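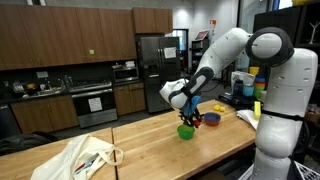 ## 4. 教示データの収集

本節では、第3節で定義した課題について、人がロボットに動作を示した方法と、その記録の手順を述べる。学習の方法は第5節で扱う。本節の範囲は、操作者が一つの動作を始めてから、その記録がデータ集合に入るまでの過程である。

### 4.1 課題と物体

課題は、台所の近くに置いた木製のテーブルの上で行う。物体はTrosudiaと名付けた組から選ぶ。この組には、ボウル、小さい玩具の食品、柄の付いた道具などが含まれる。いずれも片腕のグリッパで扱える大きさである。家庭で使う実物と比べて軽いものが多く、強い把持力を必要とする物体は含めなかった。

課題の基本の形は「物体Aをつかみ、容器Bの上に運び、放す」である。図1では、グリッパが小さい赤い物体を挟み、明るい緑のボウルの真上にある。我々はこの姿勢を「放出前姿勢」と呼ぶ。放出前姿勢は、後で述べる区切りの基準として重要である。運搬の終わりと放出の始まりは連続しており、人が映像だけを見て境界を決めると、注釈者の間で差が大きくなる。そこで、物体が容器の上に来て、手先の水平方向の速度がしきい値より小さくなった時刻を、この姿勢の開始とした。

基本の形のほかに、柄の付いた道具を使う課題も用意した。この場合、操作者は道具を決められた向きに保ちながら動かす必要がある。単純な運搬では、手先の位置が合っていれば、向きの誤差は結果に大きな影響を与えない。道具の課題では向きの誤差がそのまま先端の位置の誤差になる。二種類の課題を同じ記録の中に入れた理由は、教示方法の違いが向きの制御に現れると予想したからである。

物体の初期位置は、開始の前に補助者が決めた。位置の候補はテーブルの上の格子から乱数で選んだが、腕が届かない候補と、ほかの物体に重なる候補は選び直した。操作者は、補助者が手を引いて合図をするまで、配置の意味を知らされない。つまり、どの物体をどの容器に運ぶかは、合図と同時に文字で示される。この手順によって、操作者が長い時間をかけて経路を考えることを防いだ。ただし、同じ操作者は似た課題を何度も行うので、経験による計画まで防ぐことはできない。

### 4.2 二つの教示方法

教示には、直接教示と遠隔教示の二つを用いた。

直接教示では、操作者がロボットの前腕と手首を手で持ち、目的の経路に沿って動かす。この間、腕の制御器は重力の補償だけを行う。グリッパの開閉は、操作者が足元のペダルで行う。手でグリッパの指を直接動かす方法も予備実験で試したが、指を押す力が手首に伝わり、つかむ直前の姿勢が乱れたので採用しなかった。

直接教示の長所は、操作者が腕の限界を手の感覚で理解できることである。関節が可動範囲の端に近づくと、腕は重くなり、操作者は自然に別の経路を選ぶ。短所は、操作者の体がカメラの視野に入ることである。手や袖が写った映像をそのまま学習に使うと、実行時の映像との間に差が生じる。この差を小さくするために、我々は直接教示で得た関節の軌道をロボットに一度再生させ、再生中の映像を学習に用いた。以下では、これを「再生記録」と呼ぶ。

再生の前には、物体を教示の開始時と同じ位置に戻す必要がある。補助者は開始時の静止画を半透明にして現在の映像に重ね、二つが一致するように物体を動かした。丸い物体はこの作業に適していない。指を離した後に少し転がることがあり、位置を合わせるのに時間がかかった。玉を使う課題では、再生の直前まで補助者が位置を確かめ、ずれがあれば作業をやり直した。

遠隔教示では、操作者が手持ちの操作器を動かし、その相対的な動きをロボットの手先の動きに変換する。操作器のボタンを押している間だけ腕が従う。ボタンを放すと腕は止まり、操作者は自分の手を楽な位置に戻すことができる。この「持ち直し」は便利であるが、軌道の中に停止の区間を作る。停止の区間をそのまま学習させると、ロボットが実行中に同じ場所で止まることがあった。我々は、ボタンの状態も一つの信号として記録し、放されている区間を学習の前に除いた。

遠隔教示における速度の倍率は、操作者が変更できないようにした。予備実験では、倍率を自由にすると、操作者は運搬で大きい倍率を使い、把持の前に小さい倍率に切り替えた。その結果は効率的であったが、操作者ごとに速度の分布が大きく異なり、比較が難しくなった。固定した倍率では、一つの動作にかかる時間は長くなる。それでも、本研究の目的は教示方法の比較であるので、条件をそろえることを優先した。

図2は、道具の課題の途中の状態である。青い柄の道具がグリッパの近くにあり、テーブルの上方で斜めになっている。テーブルには緑の小さいボウルと、内側が青い小さいフライパンがある。フライパンの黒い柄は、テーブルの奥の方向へ上がるように延びている。このように柄が上を向く配置では、道具を水平に近づけて横に動かすと、道具または手首が柄に接触しやすい。手順書では、柄の向きも初期配置の一部として扱い、補助者がこれを記録した。
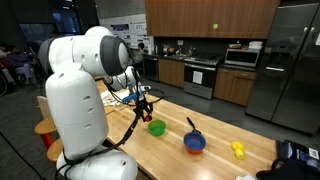
教示の途中で物体を落とした場合、その回の記録は捨てるのか。

落とした物体がテーブルの上に残り、操作者が腕の操作だけで拾い直すことができた場合は、捨てずに残す。物体が床に落ちた場合、または補助者が手を出した場合は、その回を終了し、失敗として別に保存する。

拾い直しを含む記録は、成功した記録の中でも特別な価値を持つと我々は考えている。学習した方策は、実行中に必ず小さな誤差を生じる。誤差の後に正しい状態へ戻る動作が記録になければ、方策は戻り方を学ぶことができない。一方、このような記録が多すぎると、最初の把持が不正確な動作も同時に学習される可能性がある。第5節では、落下の直前の短い区間に小さい重みを与えることで、この問題に対応する。

### 4.3 操作者と練習

操作者は11名であった。全員が両方の教示方法を行った。順番の影響を小さくするために、先に直接教示を行う者と、先に遠隔教示を行う者に分けた。人数が奇数であるので、二つの群の人数は完全には同じでない。この点は、分析において順番を変数に加えることで扱った。

各操作者は、記録の前に練習を行った。練習の長さは時間で決めず、決められた運搬を続けて成功した時点で終わりとした。時間で決めると、慣れるのが遅い操作者の初期の記録に、装置への不慣れが強く現れる。我々が知りたいのは、装置に一応慣れた人の教示における差である。

練習中の助言は、文書に書かれた内容に限った。たとえば、直接教示では「肘に近い部分と手首の両方を持つ」、遠隔教示では「腕を止めてから手を戻す」と伝えた。それ以外の質問には、安全に関するものを除いて、補助者は答えなかった。補助者が上手な操作者の方法をほかの操作者に伝えると、操作者の間の自然な違いが失われるためである。

疲労への配慮も必要であった。直接教示では、重力が補償されていても、腕の慣性と関節の摩擦は残る。特に、手首を体から遠い位置で回すとき、操作者は肩の疲れを報告した。遠隔教示では、力は少なくて済むが、画面と実物を交互に見ることによる目の疲れの報告があった。操作者はいつでも休むことができ、休んだ時刻は記録に残した。

### 4.4 信号の記録

記録にはRarnusを用いた。Rarnusは我々が作成した記録用のソフトウェアであり、関節の角度、関節のトルク、グリッパの開き、操作器の姿勢、ボタンまたはペダルの状態、および各カメラの映像を、一つの時計の上に並べる。

最も注意したのは時刻のずれである。関節の信号は映像より速い周期で得られ、遅れも小さい。映像には露光、転送、圧縮による遅れがある。この遅れを補正しないと、映像の中ではまだ開いているグリッパが、関節の信号では閉じていることになる。小さい物体の把持では、この違いが学習に直接影響する。そこで、記録を始める前に毎回、グリッパを決められた間隔で開閉させ、映像から求めた開閉の時刻と信号の時刻を比べた。差の中央値を、その回の遅れとして保存した。

補正後もずれが残る場合がある。我々は、記録の最後にも同じ開閉を行い、最初の値と比べた。二つの値の差が映像の一枚分の間隔より大きい記録は、使用を保留し、原因を調べた。原因の多くは、保存装置への書き込みが一時的に遅くなったことであった。Rarnusの設定を変更し、映像を一度メモリに置いてから書き込むようにした後は、保留となる記録が大きく減った。

トルクの信号は、直接教示では解釈に注意が必要である。測定される値には、物体や環境からの力と、操作者の手からの力が混ざる。両者を分けるためのセンサを、我々は持っていない。したがって、直接教示の記録ではトルクを学習の入力に用いず、再生記録のトルクだけを用いた。遠隔教示ではこの問題はないが、操作者に力を返していないので、操作者が強い接触に気づかずに動作を続けることがあった。

### 4.5 動作の区切りと注釈

得られた記録は、ほぼ1,000回の動作である。ここで一回の動作とは、合図から、操作者が終了を告げるまでを指す。このうち200回を評価のために分け、学習には用いなかった。評価用の動作は、操作者、教示方法、課題の種類の割合が全体と近くなるように選んだ。同じ初期配置から行われた直接教示と、その再生記録は、必ず同じ側に入れた。この二つが学習用と評価用に分かれると、評価の結果が実際より良く見えるからである。

各動作は、接近、把持、運搬、放出前姿勢、放出、退避の区間に分けた。最初の区切りは、Medolnessと呼ぶ自動の手続きで行った。Medolnessは手先の速度とグリッパの開きだけを使い、映像を使わない。単純な方法であるが、運搬の課題では人の判断とよく一致した。道具の課題では、つかんだ後に向きを直す動作があり、Medolnessはこれを運搬の一部と判断した。人の注釈者は、向きの修正を把持の一部と見なすことが多かった。

この違いについて、注釈を担当したBabak HosseinzadehとLadan Alipourは、はじめに独立に作業を行い、次に一致しなかった動作を一緒に見直した。見直しの結果、向きの修正を独立した区間とし、「整列」と名付けた。整列は、物体がテーブルから離れた後、手先の位置の変化が小さく、向きの変化が大きい区間である。この定義を加えた後、過去の注釈もすべて新しい定義に従って直した。

整列を導入したことには、予想しなかった利点もあった。直接教示では、整列がはっきりした区間として現れない動作が多い。操作者は両手を使い、運びながら同時に向きを直すからである。遠隔教示では、まず止まり、向きを直し、次に運ぶという順序が多く見られた。もし整列を運搬に含めたままであれば、この差は運搬の時間の差としてだけ現れ、その理由を読み取ることは難しかった。

### 4.6 除外の基準

学習に用いる記録から、次の条件に当てはまるものを除いた。

- 合図の前に操作者が腕を動かし始めた記録
- 時刻のずれが補正できなかった記録
- 補助者の手が、動作の途中で作業範囲に入った記録
- 指示された物体と異なる物体を運んだ記録
- 安全停止が作動した記録

この基準により、17回の動作を除外した。上に示した総数は、除外の後の数である。除外した動作の中では、指示と異なる物体を運んだものが目立った。これらの多くで、動作自体は滑らかであり、指示の文を書き換えれば正しい記録として使うことも可能である。しかし、操作者が途中で誤りに気づき、迷った可能性を否定できない。本研究では使用しないことにした。

接触があったという理由だけでは、記録を除外しなかった。指が容器の縁に軽く触れることは、人の教示では普通に起こる。接触によって容器が動いた場合も、その後の放出が成功すれば記録を残した。再生記録では、同じ軌道でも容器の動き方が少し異なることがあり、元の教示で成功した放出が再生で失敗した例があった。この場合、直接教示の軌道は残し、再生記録は失敗として扱った。

### 4.7 収集の過程で観察された差

詳しい比較は第6節で行うが、収集の段階で観察された差をここで簡単に述べる。

第一に、接近の経路が異なる。直接教示では、手先がテーブルに対して斜めに下りる経路が多かった。遠隔教示では、物体の上で一度止まり、ほぼ垂直に下りる経路が多かった。遠隔の操作者は奥行きの判断が難しいと述べており、水平の位置を先に合わせることで、判断を簡単にしていたと考えられる。

第二に、放す高さが異なる。遠隔教示では、容器の縁との接触を避けるために、高い位置で放す傾向があった。ボウルのような広い容器では、この高さは成功率に影響しなかった。丸い物体を浅い容器に放す場合には、物体が跳ねて外に出ることがあった。操作者の中には、この失敗を一度経験した後、放す高さを急に低くした者がいる。したがって、放す高さは教示方法だけで決まるものではなく、直前の失敗にも依存する。

第三に、操作者の個人差の現れ方が異なる。直接教示では、肘の高さに個人差が大きく現れた。手先の軌道が似ていても、腕全体の姿勢は操作者の立つ位置と身長によって変わる。遠隔教示では、腕全体の姿勢は逆運動学の計算で決まるので、この差は小さい。その代わり、持ち直しの頻度に大きな個人差があった。

肘の姿勢の差は、方策の出力を関節の角度にするか、手先の姿勢にするかという選択に関係する。関節の角度を出力とすると、同じ手先の位置に対して複数の正解が存在し、平均的な姿勢が出力される危険がある。手先の姿勢を出力とすれば、この危険は減るが、直接教示に含まれる「障害物を肘で避ける」という情報が失われる。我々は両方の形式でデータを保存し、第5節では主に手先の姿勢を用いた。

### 4.8 収集方法の制限

本節の方法には、いくつかの制限がある。まず、すべての記録は一つの台所で得られた。テーブルの高さとロボットの位置も固定した。Mahmoudiと名付けた二つ目の作業場所での収集を準備しているが、その記録は本論文の結果に含まれていない。二つ目の場所ではテーブルが低く、直接教示の操作者は前かがみの姿勢になる。疲労の影響は、本論文の条件より大きくなると予想される。

次に、再生記録は、教示と再生の間で物体の位置が一致することを前提としている。重ね合わせによる位置合わせは、カメラから見た方向の誤差には敏感であるが、奥行きの方向の誤差を見逃すことがある。別の角度のカメラを併用して確認したが、両方の映像で容器の陰に入る物体については、十分な確認ができなかった。

最後に、遠隔教示の操作器は一種類だけである。操作者に力を返す装置を使えば、強い接触の問題と、放す高さの問題は変わる可能性がある。したがって、本論文で「遠隔教示」と書くとき、それは力の提示を行わない、相対位置による操作を意味する。この意味を超えて結果を一般化することは、現在のデータからはできない。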